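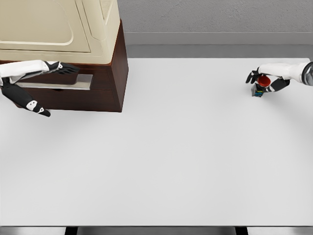

Attachment 1 – Rendered view, cabinet with drawer and long silver handle.

Vandetmont Property Services
Resident Support Desk
Ticket 149 – Recurring loss of power to kitchen outlets, Bredeck Building
Status: Closed
Reported by: Carol Haslam, resident
Assigned to: Sohail Ansari, Electrical Maintenance
Priority: Normal

Summary of report
The resident states that the kitchen outlets lose power without warning, most often in the early evening. The ceiling light and the refrigerator are not affected. Power returns when the breaker is reset at the panel in the hallway closet. The problem was first noticed in March, after the building's meters were replaced.

Log

9:10 a.m. – Noreen Gondal, Support Desk
Ticket opened. The resident was advised to unplug all portable appliances from the kitchen outlets before resetting the breaker, and to stop resetting it if it trips again within the hour. The resident confirmed that there is no burning smell and no discoloration on the outlet covers.

11:45 a.m. – Sohail Ansari
First visit. Breaker 10 serves the kitchen outlets and is rated correctly for the wire size. Each outlet was tested for polarity and ground. No faults found. The panel label for breaker 10 reads "bedroom" and has been corrected.

2:20 p.m. – Sohail Ansari
Load test carried out with the resident's kettle and toaster. The breaker held with either one running and tripped after several minutes with both. The combined draw is above the rating of the circuit, so this result is expected. It does not explain the trips reported when only the kettle was in use.

3:05 p.m. – Carol Haslam, by phone
The resident reports that a space heater is used in the dining area on cold evenings. It was not mentioned earlier because the dining area was believed to be on a separate circuit.

3:30 p.m. – Sohail Ansari
Confirmed. The dining area outlet is fed from breaker 10. The building drawings show it on breaker 16. Breaker 16 is present in the panel and has no load connected.

Referred to Eimear Ó Riain, Building Records, to establish whether other units on the same riser were wired in this way.

Second visit, 10:00 a.m. – Sohail Ansari
Dining area outlet moved to breaker 16. One loose neutral was found behind the outlet and tightened. Kettle and heater were run together for one hour with no trip.

Records note – Eimear Ó Riain
Drawings for the riser have been marked for review. The Toltley building uses the same drawing set and will be checked at its next inspection.

Charges
Labor and parts are covered under the building agreement. The $300 call-out fee does not apply.

Closure
Resident contacted one week after the second visit and reported no further trips. Ticket closed by Noreen Gondal. If the fault returns, please reply to this ticket and do not open a new one.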